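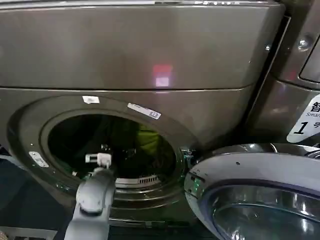 What does a clothes dryer do with the water in wet clothes?
It turns the water into vapor, which mixes with warm air and is carried away from the drum. Some dryers blow this damp air outdoors through a pipe. Others cool it until the water becomes liquid again, then collect the liquid in a tank or send it down a drain.

How a Front-Loading Dryer Works
Home Machines, Part 2
Text by Fung-ping Cheng

The drum
A dryer has an outer case and a drum. The case stays still. The drum is a wide metal cylinder that lies on its side and turns. In many machines an electric motor pulls a long rubber belt wrapped around the drum, and the moving belt makes the drum spin.

On the inside wall of the drum are raised ridges called lifters or baffles. As the drum turns, the lifters carry the clothes up one side. Near the top, gravity pulls the clothes off the lifters and they fall through the air. This movement is called tumbling. It separates the pieces of cloth so that air can reach more of their surface.

The speed of the drum matters. If it turned too fast, the clothes would press against the wall and go around with it. If it turned too slowly, they would slide along the bottom in a heap.

The opening
A front-loading machine is filled through a round hole in the front. A circle is a useful shape here. A round rim has no corners for a sleeve or a sock to catch on, and it matches the shape of the drum behind it. Makers often fix labels near the opening, where a person loading the machine can read them.

The inside of a drum gets little light when the machine is full. A yellow-green shirt is easy to find in there. Dark clothes look like part of the shadow, and a navy sock can be missed completely. Feel along the whole wall of the drum with your hand after the machine has stopped.

Heat and air
Water can evaporate at room temperature, but it evaporates faster when it is warm. The dryer heats the air with electricity or by burning gas. A fan moves the warm air through the drum.

Air can hold only a limited amount of water vapor. Once it is close to that limit, drying slows down. This is why the fan must keep bringing in drier air. A towel dries faster on a windy day for the same reason.

Lint
Cloth is made of fibers. When clothes rub together, small pieces of fiber break off. These pieces are lint. The moving air carries lint out of the drum and through a filter, which is a fine screen. In many front-loading dryers the filter slides into a slot at the bottom of the opening, under a cover with narrow slits. Air passes through the slits, and large items stay in the drum.

Lint burns easily. A full filter also blocks the air, so the machine has to run longer. An adult should check the filter before every load.

When does it stop?
Older dryers use a timer. Many newer ones have two metal strips inside the drum. Wet cloth touching both strips lets a very small electric current pass between them. Dry cloth lets almost none pass. When the current stays low, the machine ends the cycle.

Try it
You need two washcloths of the same size, water, and a kitchen scale. Wet both cloths and wring them out. Weigh each one and write down the number. Hang one flat. Roll the other into a ball and put it on a plate. Weigh both again after 2 hours. Which one has lost more water?

Words to know
Drum: the turning cylinder that holds the clothes.
Evaporate: to change from a liquid into a gas.
Lint: loose bits of fiber from cloth.
Vapor: water in the form of a gas.

Safety: never climb into a dryer or put a pet inside.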